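Moving my feeds off Ladia
2018-12-26

In October I got an email from Ladia saying the free reading plan would be limited to 16 sources. I had 70. The email gave me a month to choose which ones to keep, or I could pay. I put it off, as I do with most emails that have a deadline in them, and when the month was up the app picked for me. It kept the first 16 in alphabetical order.

That left me with a lot of publications whose names start with A and B, a weather service, and one cooking site I had forgotten I followed. The local paper was gone. So were the two trade newsletters I need for work and the regional news site that covers the county council.

I have now spent most of a week off work sorting this out, and I want to write down what I did while I still remember it. Part of this is about apps. More of it is about how I ended up getting my news the way I do, which I hadn't thought about in a long time.

How it used to work

When I first started reading news online I went to the front page of a newspaper, the same way I would have picked up the paper. I had a handful of bookmarks and went through them in the morning. Then I started following the papers' pages on social media, because everyone I knew was there anyway, and I stopped using the bookmarks. For a few years that was fine. The local paper would post a story about a road closing and I would see it the same morning.

At some point that changed. I would see the road closing story four days later, after the road was open again. Other days I would see a story with six hundred angry comments and nothing else from that paper all week. I never unfollowed anything. The posts were still being made. They were just not being shown to me, and I had no way of telling the difference between a quiet news week and a week where the site had decided I would rather look at something else.

That was why I moved to a feed reader. A feed reader is dull. It shows you what was published, in the order it was published. If the paper puts up nine stories you see nine headlines. I liked that a great deal and still do.

I tried Azimi first and used it for a couple of years until it shut down. Ladia had an import tool ready the day the shutdown was announced, so I went there along with a lot of other people. I should have noticed then that I had handed the same list to a second company on the same terms as the first.

What I looked at

I gave myself three options. Pay Ladia, move to another hosted reader, or run something on my own computer.

Paying Ladia would have been the easy one. The price isn't bad. What put me off was that the paid plan also turns on a "highlights" view by default, which reorders things by what it thinks is important. You can switch it off, but it comes back each time the app updates, according to the support forum. I left social media over exactly that.

The other hosted reader was Waravach. I used the trial for 6 days. It is clean and fast and the search is good. It also strips the bylines off about half of what I read, so a column by a named writer looks the same as a wire story. For local news I want to know who wrote it. I know the work of the people at our paper well enough that the name tells me something about how carefully the story was checked.

So I ended up with Ultevier, which runs on the desktop and keeps everything in a folder on the drive. It looks old. The settings window has more tabs than it needs. But the list is a plain text file, and I can open it, edit it, and copy it onto a memory stick.

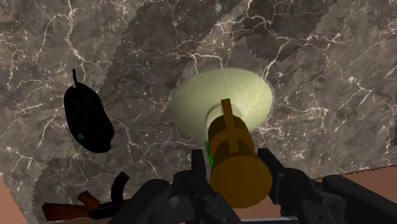 Do you lose your saved articles when you leave a hosted reader?

Usually the saved articles stay behind, and what you take with you is the list of sources. Ladia's export gave me the addresses of everything I followed and none of the pieces I had starred. I went back through my stars by hand and saved the ones I still wanted as separate files. If you are planning a move, do that part first, while your account still works.

Cutting the list

Once I had the full list in a text file I could see how silly some of it was. Two of the sources were the same newspaper under an old address and a new one. Several had stopped publishing. One business magazine had been bought, and its feed now carried nothing but press releases from its new owner with the dates taken off.

I went through it slowly. For each one I asked when I had last read a full article there, and if I couldn't say, it went. That got rid of more national politics than I expected. I had been following a number of outlets that were all reporting the same speech on the same afternoon. I kept one that does its own reporting and one that I disagree with.

The local ones all stayed. There aren't many. Where I live there is the daily paper, which is now a daily in name and prints fewer days than that, the county site, and the public radio station. The daily's feed is a nuisance. It mixes in paid notices and horoscopes, and for a while it only gave the first sentence of each story. I wrote to the web address at the bottom of the page to complain about that and got no reply, though the feed now gives two sentences.

I also added something I should have had all along, the county's own page for meeting agendas. It has a feed, buried at the bottom of a page under a heading about accessibility. The agendas come out ahead of the meetings, and the paper's coverage comes out after. Reading both has been useful. There was an item in the last agenda about moving the legal notices out of the printed paper and onto the county website, which would save the county some money and cost the paper a good part of its income. I haven't seen that reported anywhere yet.

Paying for it

This was the other thing I had been putting off. I had been reading the local paper through a free app for years and giving it nothing. The feed gives a headline and two sentences, and then I would click through until I hit the monthly limit, and then I would stop reading until the next month. I knew how that looked.

I took out the digital subscription. The sign-up form rejected my address twice and then charged me once, so that part went all right. The subscription costs less than what I was about to pay Ladia, and the money goes to the people who sit through the meetings. I don't think one subscription does much. I still felt I ought to have done it earlier.

I have a lot of sympathy for the argument that the big platforms should pay something toward the news they carry. They have done well out of it. I am less sure how it would work for a paper the size of ours. Any deal of that kind gets made by large companies talking to other large companies, and I can't picture anybody at a platform's head office phoning our newsroom. I would also worry about a paper getting used to that money and then having it taken away, the same way I got used to a free plan.

How it is going

Mostly well. I read in the morning, at the desk, and when I reach the bottom of the list I am done. There is nothing on my phone now. I thought I would miss that in lines and waiting rooms, and I did for the first few days. I have heard about a couple of big stories later than other people did, by some hours. It made no difference to anything I had to do.

Ultevier has a few faults. It checks all the sources at once when it starts up, so it hangs for a bit on my old machine. It also doesn't handle podcasts well, and the radio station puts its council coverage out as audio, so I go to the station's site for those. If anyone knows a setting for the startup problem, please leave it in the comments. I have already tried turning off the icons.

I still need to close the Ladia account. The button is there, but it asks for a password I changed in October and seem to have written down wrong.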